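Gallery: collecting demonstrations at the Colbridge bench

Colbridge is the two-arm bench where we record examples for the Kusto assembly project. An operator guides the arms through a task, the recording is checked, and the ones that pass go into the training set. Collection began in May and the set now holds 3,175 recordings. The parts are printed at our Stemaldale workshop.

This page is for partner groups who have asked what the bench looks like in use. It was last updated on October 7, 2020. The gallery will grow as further tasks are set up.

The current task is sorting and placing. Parts start on the open table or in the tray, and the operator has to pick one up, turn it the right way round and put it down where the task sheet says. Each session covers one starting layout and lasts up to 14 minutes. Layouts are drawn from a list of 245, so that the learning system does not see the same arrangement too often. Parts are left at odd angles on purpose – a model trained only on tidy rows does badly when something has tipped over.
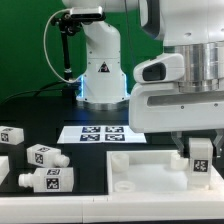

Colbridge bench, sorting and placing. The near gripper is over the white tray, with marked blocks lying on the black table to the left and the second arm standing behind.

The square black-and-white markers are there for tracking. They give us the position of each marked part without any hand labelling, and the four on the printed sheet are used for calibration. The sheet stays flat on the table during a session. If it is knocked, the operator stops, runs the calibration again and starts a new recording. The smaller round pieces carry no markers and have to be found from the camera data alone, so they take longer to check.

Failed attempts are kept as well. A dropped part or a missed grasp is tagged and stored in a separate folder, and the Dlamini grasp model uses these as negative examples. Operators are asked not to hurry or to tidy up a poor grasp halfway through. If the first try goes wrong, they let it finish and then record another.

Recordings are shared with partner groups on request. Please say which task you need and whether you want the failed attempts included, as the two sets are packed separately.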